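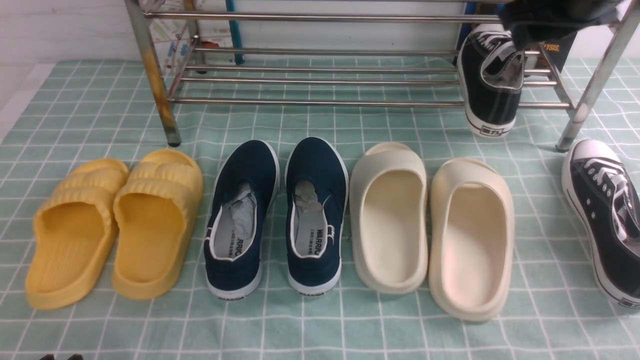
Search this site
Type and press enter

Shoes by the door: speaker notes, Clellmont evening talk
March, by Effie Munro
2 min read

Welcome everyone in, wait for the tea to settle. Thank Ruaridh for the loan of the hall and for putting the heating on at six – he will say it was no trouble, and it was a great deal of trouble.

Start with my mother's porch in Urnavdale. Five of us, one doormat, wellies on their sides and somebody always hopping about looking for the other one. Let people laugh and tell their own (there's always one about a dog).

Then the main point, and take it slowly. A rack is lovely for the shoes you aren't wearing this week. The ones you are wearing want a mat in front of it, set down in pairs with the toes towards the rack and the heels towards you, so you can see at a glance whose are whose. Slides are the easiest of the lot, they just want a wipe.

Canvas shoes need a bit more kindness. Crumpled paper in the toes, pushed well down, helps them keep their shape and draws out the damp. Plain paper if you have it, as newsprint can rub off on a pale lining. Change it after the first evening. Yaqin asked me at Pevavbridge whether the radiator would be quicker, and yes, my dear, it would, and the glue won't thank you!

Pause for questions, 15 minutes, longer if they're chatty.

Hand round the mat samples. Musyoka has the box. Remind them the checked ones can be rinsed in the bath and hung over the side.

Finish by 8.30 and ask for help with the chairs.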